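Chopsticks: How Two Sticks Do the Work of a Fork

Chopsticks are a pair of thin sticks used for picking up food. People in China, Japan, Korea, Vietnam and many other places eat with them every day.

Where did they come from?

Chopsticks were first used in China more than 3,000 years ago. The oldest ones were probably for cooking. A cook could reach into a deep pot of boiling water or hot oil and keep both hands safe. Later, people started cutting food into small pieces before cooking it, and small pieces are easy to lift with two sticks. By then chopsticks had moved from the kitchen to the table.

What are they made of?

Many are made of wood or bamboo. Bamboo is a kind of grass with a hard, hollow stem. It grows fast, it is cheap, and it splits neatly into straight pieces. Plastic chopsticks come in bright colors.

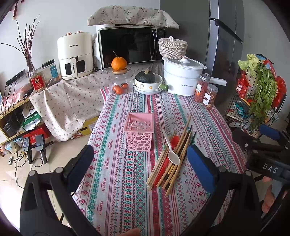 In Korea, metal chopsticks are common. They are thin and a bit slippery, so they take practice. Long ago, rich families sometimes had silver ones.

The shape changes from place to place too. Chinese chopsticks are usually long, with blunt ends. Long sticks help when everyone shares dishes in the middle of a big table. Japanese chopsticks are often shorter and have pointed tips, which are good for taking the bones out of fish. Cooking chopsticks are longer than the ones used for eating.

Do people use spoons as well?

Yes. Soup is hard to eat with sticks! In Korea, a spoon and chopsticks are set out together, and the spoon is used for rice and soup. In many homes the spoons and chopsticks are kept in the same holder.
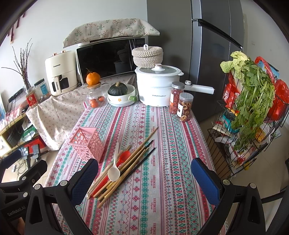
How to hold them

1. Rest the first stick in the bend of your thumb and on your ring finger. This one stays still.
2. Hold the second stick like a pencil.
3. Move only the top stick up and down so the tips open and close.

Start with something big and soft, like a marshmallow. Peas are much harder.

Written by Paula Pop for Wundard
11 Apr 2012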